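城市公共服务合同 第六讲讲义
小城的预约小巴:合同怎么签,怎么管,怎么散

上次下课有几位同学跑来问我,能不能讲一个小一点的案例,别老是地铁、高架、几十年的特许经营。行,这一讲就小到不能再小:Drorkell 的预约小巴,全部家当是4辆车。我自己挺喜欢这个案子,材料齐,人也找得到,而且合同短,你们一个晚上就能从头看到尾(请真的看完,上次讨论课有人连附件都没打开,我看得出来的)。

讲义更新于2024年11月17日,之前下载过旧版的同学请换成这一版,第三节改动比较大。

一、先把事情讲清楚

Drorkell 原来有一条固定线路的公交,从老城的集市广场出发,过河,绕到 Udska 那一片再回来。Udska 在河对岸的坡上,房子散,路窄,大巴上去要倒两次车才转得过弯。乘客一年比一年少,班次就一年比一年稀,班次一稀,乘客又更少。这个循环我们第二讲画过图,我就不再画了。

市里最后的决定是把这条线停掉,换成预约制小巴:居民打电话或者用手机叫车,系统把顺路的人拼到一起,车开到离家最近的集合点来接。运营方是一家叫 Prins 的公司,车是他们的,司机也是他们雇的;调度软件叫 Takeo,由 Prins 向软件公司另外租用。市里出钱,定票价,定服务标准。

请注意这里有两层关系。市里跟 Prins 有合同,Prins 跟 Takeo 那边有合同,市里和 Takeo 之间什么也没有。第一次读的时候很容易滑过去,我当年也滑过去了,后来读到争议部分才回头翻,翻了半天想找市里和软件公司的协议,当然找不到。把这一点先记在旁边,第三节要用。

票价和原来的公交一样,老人和学生有折扣,换乘去火车站的大巴不用再买票。这些都写在附件一里,没什么争议,我们跳过。

二、钱怎么付

公共交通外包,付钱的办法大体上就那么几种,我按风险落在谁头上来排。

第一种,总成本合同。政府按车辆、按时间付一笔固定的钱,票款归政府。有没有人坐车,运营方收入都一样。好处是运营方敢投标,坏处你们也想得到:司机没有理由在乎后座是不是空的。

第二种,净成本合同。票款归运营方,政府只补一个差额。乘客多了运营方高兴,乘客少了运营方哭。大城市的热门线路可以这么签,小城这么签,多半没人来投标,或者来投标的那位把风险全算进报价里,最后政府付得更多。

第三种,按趟付费。完成一次运送,付一次的钱。预约小巴特别容易走上这条路,毕竟系统里每一单都有记录,看着很干净嘛!

Drorkell 用的是第一种加第三种的混合:每月一笔固定的可用性付款,保证车和司机在那里待命;再加一笔按完成行程计算的付款。固定的部分占大头。我觉得这个设计总体上是合理的,至少出发点合理。市里当时负责起草的 Rekha Kulkarni 来我们系做过一次讲座(有些同学可能在场),她的原话我记在本子上:“我们想让他们睡得着,但不要睡得太熟。”

这句话后来我每年都引用,她大概已经听烦了。

那么问题来了,什么叫“完成行程”?

合同正文里写的是“乘客经预约并由车辆运送之行程”。你们读一遍,是不是觉得很清楚?我第一次读也觉得很清楚。现在请你们想几种情况:

车准时到了集合点,乘客没来。车白跑一趟,油花了,司机的时间也花了,算不算?

乘客约了两个人,只来了一个。算一次还是半次,还是照样算两次?

乘客在车已经出发之后才取消。算不算?

一家三口一起上车,是一次行程还是三次?

这四个问题,合同正文回答了一个都不到(最后一个勉强可以从附件里推出来,附件里的统计表是按人头列的)。

三、那份对不上的月报

好,现在到了我最想讲的部分。

第一份完整的月报交上来,Prins 报的数是 1,092。市里财务科拿着 Takeo 系统导出的记录去核,得到的是 1,075。差了十七次。

十七次,钱真的不多,两边加起来开会花掉的工时早就超过这笔钱了。可是这十七次暴露出来的东西很值得讲。

Prins 的算法是:车派出去了就算。他们的理由是,车到了集合点,服务就已经提供了,乘客来不来不归我管。市里的算法是:有人上车才算。理由是合同写着“运送”,没有运到人,运送从何谈起。

请大家先别急着站队。从字面上看,市里占理;从风险分配上看,Prins 说的也有道理,一个乘客爽约这件事,运营方确实控制不了。我在课上做过几次举手表决,每届的结果都不一样,去年偏向市里,前年偏向运营方,可见这个问题没有一眼就能看穿的答案。

然后麻烦的事来了。市里想看爽约那几单的详细记录,几点派的车,几点到的集合点,等了多久。按合同的服务标准,车要在集合点等够规定的时间才可以走。假如司机没等够就走了,那就谈不上爽约,那叫漏接,漏接是要扣钱的!这两者在账上的方向完全相反。

记录在谁手里?在 Takeo 的服务器上。市里去要,软件公司客客气气地回复说,我们的客户是 Prins,请向 Prins 索取。Prins 说可以给,但是我们租的那个版本只能导出汇总表,逐单的轨迹要另外付费开通。谁付?合同没写。

你们看,第一节让大家记在旁边的那一点,在这里发作了。

负责调解的是 Rima Karam,她原来做过多年的运输审计,后来转做合同顾问。我跟她通过一次很长的电话,她讲得很细,我把要点整理在下面,顺序是我自己排的。

先冻结争议金额。那十七次的钱先不付也不扣,单独挂账,其他部分照常结清。她说这一步看着不起眼,可是很多合作就是在这里坏掉的,一方为了一点小钱把整月的款都压住,另一方发不出工资,接下来什么都不用谈了。

再补定义。双方签一份补充协议,把行程分成“已运送”“乘客未到”“乘客取消”“运营方未履行”几类,每一类怎么付各写一行。乘客未到的,付一个打了折的价。

最后补数据条款。Prins 有义务取得并向市里提供逐单记录,费用由双方分担,以后换软件的时候,这项义务跟着走。

我问她,这三步里哪一步最难。我本来猜是钱,她说是定义。大家坐下来争“取消”从哪一秒开始算,争了整整一个下午。

这一节请大家配合附件二一起读,附件二的补充协议是全文,我没有删节。里面有一处编号跳了一号,原件就是这样的,别来问我缺页了。

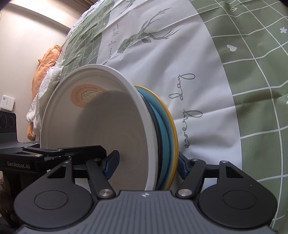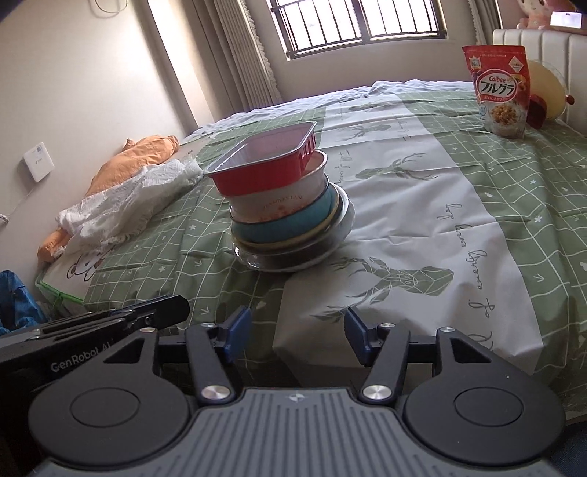
四、服务标准:等多久算久

接着讲考核指标。预约小巴最要紧的一条是等候时间。Drorkell 定的标准是,从乘客要求的时刻算起,车要在20分钟之内到达集合点。

我先夸一句,这个指标写得很短,谁都读得懂,司机也能背下来。指标这种东西,写得越长,现场的人越不会去看。

再说它的毛病。

它只管“要求的时刻”之后的等待。可是系统有权跟乘客商量,比如你想九点走,系统说九点没车,九点四十可以吗?你点了“可以”,那么从记录上看,你“要求”的就是九点四十。车九点四十五到,达标。你比自己想走的时间晚了那么久,这在报表上完全看不见。

这个现象我在课上叫它“被商量掉的等待”,名字起得不好听,欢迎同学们想一个更好的。它在按预约运作的服务里到处都有,门诊挂号、护照办理、上门维修,都可以拿同样的眼光去看。你要测的是人从有需要到得到服务隔了多久,系统记录的是人接受了报价之后隔了多久,中间那一截掉进缝里了。

补救的办法有几个,都要花点力气。可以要求系统把第一次输入的时间也存下来,不许覆盖。可以另外统计“拒绝率”,也就是系统给出替代时间之后,有多少人干脆不坐了。还可以老老实实打电话做抽样回访。Drorkell 后来做的是第一个,第二个说要做,我写这份讲义的时候还没看到数字。

还有一个小毛病,归到这里一起讲。集合点是市里划的,划的时候按地图上的直线距离。Udska 是坡地啊!地图上看着很近,走起来要绕一条石阶路下去再上来,推婴儿车的、拄拐的根本走不了。居民意见最大的就是这个,比等候时间的意见大多了,可考核指标里一个字都没有提到步行。后来加了几个集合点,又挪了几个,情况好一些。

我自己去走过那条石阶。鞋选错了,走到一半就后悔,建议有兴趣去实地看看的同学穿双像样的鞋。

五、散伙条款

合同总有结束的一天,到期也好,提前终止也好。这一部分学生最不爱读,我偏要讲。

Drorkell 的合同在终止这一章写得比付款那一章好得多,我猜是从别处的范本抄来的(抄范本没什么丢人的,抄得对就行)。几个要点:

任何一方想提前走,要书面通知,并且要给足够长的过渡期。过渡期内服务不能降级,车不能少,时段不能缩。

车辆归 Prins,终止后开走。市里有优先购买权,价格按第三方评估。小城尤其需要这一条,否则一夜之间车全没了,下一家运营方最快也要好几个月才能把车凑齐。

司机的去留,合同写的是新运营方“应优先考虑”原有司机。“应优先考虑”这几个字有多大的约束力,请大家自己掂量。讨论课上我会点人回答。

乘客账户和预约历史,原合同没写,补充协议补上了,要求以通用格式移交。请想象一下没有这一条会怎样:所有老人都要重新注册一遍,重新登记折扣证件,很多人会嫌麻烦就不坐了。乘客流失往往就发生在交接的那几周,以后再拉回来非常费劲。

还有电话号码。叫车的那个号码是谁的?这种小事最容易漏掉。号码印在每个站牌上、每张传单上、冰箱贴上,要是号码在 Prins 名下,换运营方就得全城换一遍。Drorkell 的运气好,号码一开始就是拿市政总机的分机转接过去的,纯粹是为了省事,结果省了大事。

六、几个常被问到的地方

为什么不由市里自己买车自己开?可以的,有些小城就是这么做的。要看你有没有修车的地方,有没有人排班,司机请病假的时候谁顶上。4辆车的规模,自己养一个车队,分摊下来的管理成本相当难看。但要是市里本来就有校车队,那就是另外一笔账了,两个队合在一起算,结论可能反过来。

能不能干脆补贴出租车?也有人这么做,给居民发乘车券。前提是当地有足够的出租车,而且晚上肯出车。Drorkell 两条都不太满足。另外乘车券的监管也不省心,用券的人和领券的人是不是同一个,查起来很烦。

拼车率是不是越高越好?不一定。拼得多,单次成本低,绕路也多。有位同学去年的作业专门写这个,写得很好,我征得她同意之后放在阅读材料的最后一份里了。

市里为什么不直接跟 Takeo 签?我也问过 Rekha Kulkarni。她说当时的想法是只要一个对口的人,出了事只找 Prins,不想夹在两家公司中间听他们互相推。这个考虑我理解,她的补充说法是,下次还会这么签,只是数据条款要第一天就写进去。

七、作业和讨论课准备

讨论课之前请做完下面几件事。

读合同正文和两个附件。正文不长,附件一的票价表可以快速翻过。

挑一项你熟悉的、需要预约的公共服务,什么都行,写一页纸,讲清楚它的“完成一次服务”是怎么定义的,在哪些情况下会说不清。请用真实的规则文本,把原文抄在后面。写一页就够,别写成三页,我看不过来。

两人一组,一个代表市里,一个代表 Prins,就那十七次行程重新谈一遍。谈完把结果写成条款,每一句都要能让一个没参加谈判的会计照着算出钱来。算不出来就回去改。我会找隔壁班的同学来当这个会计,他们很严格。

选做:给“被商量掉的等待”设计一个指标,说明数据从哪里来,谁来记,运营方可能怎么钻空子。

作业交到系里的信箱或者课程网页都可以,两边都交的话以网页上的为准。下一讲讲路内停车收费,阅读材料会提前放出来,其中有一份扫描件字很小,想要清晰版的来我办公室拿纸本。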